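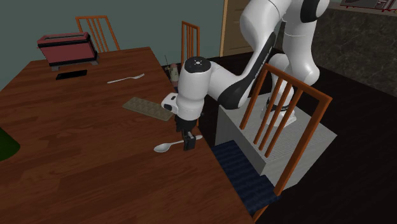 Talks > Live Production > Speaker notes

Monitor mixes for small touring acts
Notes: Mareike Wunderlich, Altomham, September

Slide 1. Title. Say who I am, say questions at the end.

Slide 2. The tour. Ristar, four-piece, 16 dates, rooms of up to 500. One monitor engineer (Raimo Juntunen), who also looked after the radio mics. No spare desk.

Slide 3. Starting point. Wedges for everyone. Stage level was too high for the vocal mic in the smaller rooms. Singer asked for more vocal, guitarist turned up, singer asked again. Play the short clip from Skála. Stop it before the chorus.

Slide 4. Moving to in-ears. Singer and drummer first, the other two kept wedges for the first week. Explain limiter settings. Stress that the limiter is set before the pack is handed over. 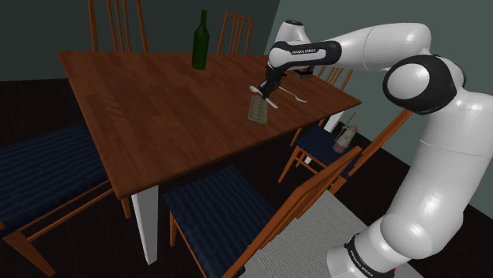 Slide 5. Ambient mics. Two at the stage edge, pointing out, high-pass at 25 Hz on the desk default, which is too low. Raise it by ear. Without these the singer pulled one earpiece out between songs.

Slide 6. Talkback. Separate mic for each player, routed to monitors only. Check the mute group at soundcheck.

Slide 7. Saved scenes. One file per song, named by title and not by set order. Baltasar Montoya's method, credit him.

Slide 8. Open points. Pack battery life, shared frequencies at festivals. Hand over to Elli Sjöberg for lighting.

Contact: Lirneo Live Sound, Altomham | © Lirneo | Back to top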